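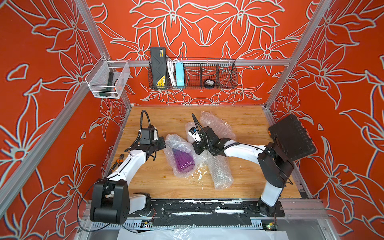 My sister wrote back the same evening to say she'd tried hanging baskets over her own bench years ago and given up, and did I have any idea how fast a mesh basket turns into a junk drawer you can see through? I do have an idea, and she's right, and that is more or less why this page exists. A basket on a rail is a lovely thing if you set it up with a bit of care, and a nuisance if you just hook it on and start dropping things in.

So let's go through it, slowly, with tea if you have some.

Start by emptying everything onto the table. I mean everything, even the roll of tape you're sure about. Wipe the baskets while they're empty, both sides of the wire, because dust sits on mesh in a way you don't notice until it's on your sleeve. An old toothbrush gets into the corners nicely.

Now sort by how you reach for a thing, and never mind what family it belongs to. I used to keep all my electrical bits together and all my sticky bits together, which looked very sensible and meant I was forever leaning across my own work. These days whatever I grab with my left hand lives on the left. A flashlight is a good example: give it a little side basket of its own and you'll find it in the dark, when you want it most.

Tall things go at one end of the long basket. If you stand a tall case in the middle it hides its neighbors and makes the whole row look crowded (and it will lean, I promise you). Flat boxes stand on end beside it. Cables get coiled about the width of your hand, with a twist of something to hold them, one cable to a compartment if you can possibly spare the room.
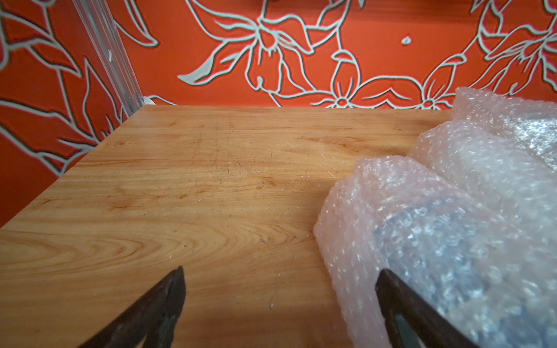

Then leave some compartments empty! I know this feels wasteful. My long basket is a Horgate, the 70 cm one, and it took me most of a winter to stop filling it to the brim. The empty spaces are where things land while you're busy, and without them everything lands on the table instead.

The table is the other half of the job. Mine is wood, and wood likes being looked after in small doses. Brush it off first, always with the grain, so you aren't rubbing grit into the finish. Then go over it with a cloth that's barely damp, and follow with a dry one. Fine scratches are just part of a working table and I've stopped fussing over them. For tape residue I put down a dab of cooking oil, wait 6 minutes, and lift it with the edge of an old plastic card. Try it somewhere out of sight first if your finish is an unfamiliar one.

If you have a patterned wall behind your bench, as I've grown very fond of, keep the low part of it clear. I once had a Sakai pegboard up that covered nearly the whole wall, and I missed the flowers more than I enjoyed the hooks.

Last of all, put a few minutes aside at the end of each month to take out anything that wandered in. The whole job took me 45 minutes the first time and is much quicker now. Next month I'll write up the drawers from Lusetitz, which are a longer story and involve a good deal of sanding.

Search this site Enter keyword Go

328 shares 6 comments

Contact | Copyright Horham Bench Notes | Back to top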